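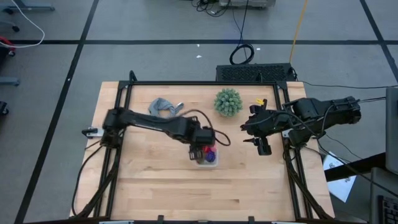
Two arms, one table: notes from the shared workshop

Posted in March by the owner of this blog
9 comments | 278 shares

Search this blog Type and press enter

I have promised since summer to write down how the two-arm table was made. English is my third language and I write slowly, so please be patient with me. I will try to put in the things I was looking for when I began and could not find.

The table is in the shared workshop on Pearce Street, where I pay for a corner and a shelf. I called the project Sundodgate, after a village on a map I had as a child. Other members simply say "the arms". The purpose is small: two black arms should learn to sort little household things from a butcher-block top into a container. I do not want to sell it. I like to sit beside it in the evening and see what it does.

The tabletop

The wood was the first part I bought and the one I am most happy with. It is pale, with a few darker streaks, and the joints between the planks are easy to see. My first top was a shiny white board from a kitchen shop, and it gave me trouble for a whole winter. The ceiling lights made bright spots on it, and my program took the bright spots for objects. One arm spent an evening trying to pick up a reflection. With the butcher block this problem went away on the first day.

I oiled it once, too much, and then waited nine days before I put anything on it. If you do the same, use less oil than I did and wipe it with an old shirt.

The rails

Around the table goes a frame of black rail. I ordered it cut to length from Trukari, a small supplier which a member of the workshop recommended to me. The cuts were straight. One long rail crosses the far side and joins the pairs on the left and on the right, with a corner bracket at each end.

I tightened all the corners fully before I measured the diagonals, and then I had to loosen everything again. The correct order is to put the screws in by hand, measure both diagonals, push the frame until they agree, and tighten a little at each corner in turn. I knew this from building shelves. I do not know why I did not do it.

The arms were 200 dollars each as used parts, without power supplies. For this price the gears have some play in them. When I hold a gripper with my fingers and move it gently, I can feel it. For soft things and plastic things it does not matter. For a coin it matters very much, and I have stopped trying coins.

Where to put the two bases

This question took me the longest time. At first I had both arms side by side at the back, like two people at a sink. They looked nice, but the elbows came too near to each other whenever both reached for the middle. Now they stand at opposite sides and reach over the wood toward each other. Each has its own half, and the centre is shared.

For the shared part I wrote a very simple rule. If one arm is inside, the other must wait over its own side with the gripper open. It is slow. A friend from my old job in Drasterstead told me that proper planning software would let them move together, and he is surely right. But with my rule I can understand what is happening when I look, and I sleep better.

The cables

I must write some words about cables, because half of my emails are about them. Every arm has thin cables strapped along its body, and they need slack at each joint. I gave too little at the wrist. The arm could then do every movement except the last turn, and I searched for the mistake in my code for two evenings before I looked at the wire. Now there is a loop above the left wrist which looks untidy, but it can bend as it wants.

The thick bundles come down across the rails, and I keep them on the outside of the work area as much as I can. I have ordered a box of cable clips three times in my head and never in the shop.

The things on the table

I change the objects often. Lately I use a small translucent container with rounded corners, with something bright red and something dark purple-blue inside, and a little yellow object goes near the right arm. There is also an artificial succulent with many pointed leaves. It was meant as decoration for my desk. It is useful as an obstacle, for the arms must go past it without touching, and when they do touch it, it does not complain.

The gray-blue cloth is my most difficult object. A cloth has no correct shape. You put it down and it is a heap, you put it down again and it is a half circle with wood showing inside. My program could find it well when it was flat. When it was crumpled, it sometimes decided there were two cloths. I collected 200 photographs of it in different heaps, and this helped more than all the clever settings I had tried before.

The container has one more lesson. Because the plastic lets light through, its border is hard to find, and the colour of what is inside pulls the attention away from the wall. I have asked the left arm to come from straight above with the gripper pointing down. From the side it used to push the container across the wood, very politely, until it reached the edge.

Floor tape

We have black tape on the gray floor, and I mark my corner by it. Please do not buy the cheapest tape. Mine started to lift at the ends after one month, and a chair wheel took a long piece of it through the whole room.

What is next

I want to replace the clamp on the left side, which I must check before every session. I also want to try passing an object from one gripper to the other. In my last attempts the second arm closed a little too early and pinched the first one. I think the timing is wrong by less than a second, but I have not measured it yet. If somebody has done a handover with used arms like these, please write how you did it in the comments. I read all of them, even when I need some days to answer.

9 comments
Share this post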